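Survey Methods, Unit 4
Getting People to Answer: Letters, Reminders and Incentives

Read before class: the course reader, chapter on mail contact. Bring the Korkholm worksheet and something to calculate with. We meet in the Živković Building as usual.

4.1 Where the letter lands

A mailed request is read at home, among other things that need doing. It gets opened, put down, covered up, and sometimes found again. The writer of the letter has no control over any of this and should plan for it. 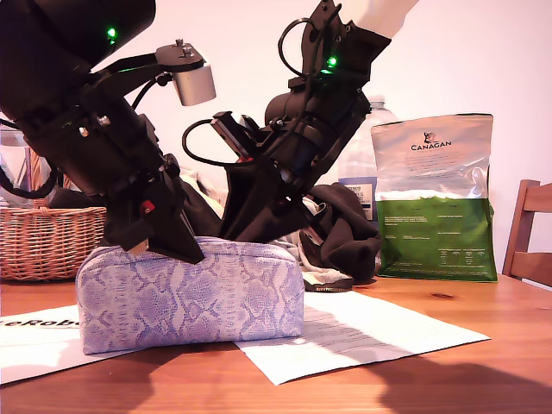
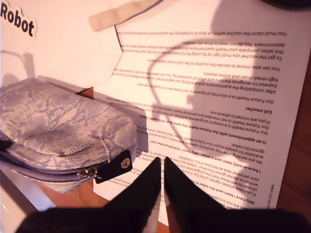 Fig. 4.1. On a wooden table: a patterned zippered pouch (first) and a printed letter setting out the conditions for a voucher (second).

Three points at which a person can drop out before ever answering a question:

The envelope is not opened. A plain sender name helps. Window envelopes get taken for bills.

The letter is opened but not read past the first lines. If the first paragraph is about the history of the organization, many readers stop there.

The letter is read and set aside for later. This group is larger than most students expect, and it is the group that reminders are meant for.

Keep these apart in your notes. A reminder does little for someone who has decided to refuse, and a bigger incentive does nothing for someone who never opened the envelope.

4.2 What the letter has to say

At minimum: who is asking, what is being asked, how long it takes, why this person was picked, what happens to the answers, and how to reach a human being with questions. If taking part is voluntary, say so in those words.

Put the request on the first page. Use headings only where a reader might need to come back and find something, such as a deadline or the terms of a payment. Terms belong in short sentences. Compare:

"Remuneration shall be issued subject to completion of all study components."

"We will send your gift card when you have finished both parts."

The second takes less effort and leaves less room for argument. Students usually agree with this and then write the first kind anyway in the assignment.

If there is a time limit on claiming something, state when the clock starts. "Within two weeks" is unclear by itself. Two weeks from the date on the letter, from the day it arrives, or from the day the person takes part are all possible readings.

4.3 Kinds of incentive

Prepaid. Money or a small gift goes out with the letter, before any answer. Everyone in the sample gets it, including people who never reply.

Promised (also called conditional). Payment follows after the person completes the task. Only respondents are paid.

Lottery. Respondents are entered in a drawing. Cheap to run, and usually the weakest of the three. Check state rules before using one.

Donation. The person may pass the payment to a charity. Some respondents like having the option. As the only incentive on offer it tends to do little.

4.4 Worked example: the Korkholm travel survey

This is the teaching data set from Briser, which ran the fieldwork. The sample was split at random into two groups of 2,000 addresses each. Group A received a letter with $5 in cash. Group B received the same letter with no incentive. Both groups got one reminder.

Response, Group A: 39 percent
Response, Group B: 29 percent

Completed questionnaires, Group A: 780
Completed questionnaires, Group B: 580
Difference: 200

Cost of the incentive: 2,000 x $5 = $10,000
Cost per additional questionnaire: $10,000 / 200 = $50

Note what the last figure means. Each respondent in Group A received $5, but each additional respondent cost $50, since the cash also went to those who would have answered without it and those who did not answer at all. Whether $50 is too much depends on what else the money could buy – a second reminder, a phone follow-up, a larger starting sample.

A common mistake on last year's exam was to divide $10,000 by 780. That gives the incentive cost per completed questionnaire, which is a different thing. Label your figures.

4.5 Response rate and bias

A higher response rate is not a guarantee of better estimates. Suppose the extra respondents in Group A are the same sort of people who answered in Group B. Then the averages barely move, and the gain is in sample size only. If the extra respondents are different (younger, say, or less interested in the topic), the estimates may shift, and that shift is worth paying for.

On the Korkholm worksheet, look at the table of car ownership by group. Work out whether the two groups differ by more than you would expect from sampling error. Use the formula from Unit 3.

4.6 Fairness and pressure

An incentive should thank people for their time. It should not be so large that a person agrees to something they would otherwise turn down. This matters more when the study asks for more than opinions – medical tests, samples, access to records. The review board will want the amount, the form of payment and the point at which it is earned. It will also ask what happens if a person stops halfway. Decide this before you write the letter.

4.7 For the seminar

Read the Piltovska housing letter in the reader. Mark the sentence where you first understood what was being asked of you. Rewrite everything before that sentence, and cut it if you can.

Draft a one-page reminder for the same study. It should make sense to a person who has lost the first letter.

Drafts are due in October, at the start of the second seminar. Paper copies only, double spaced.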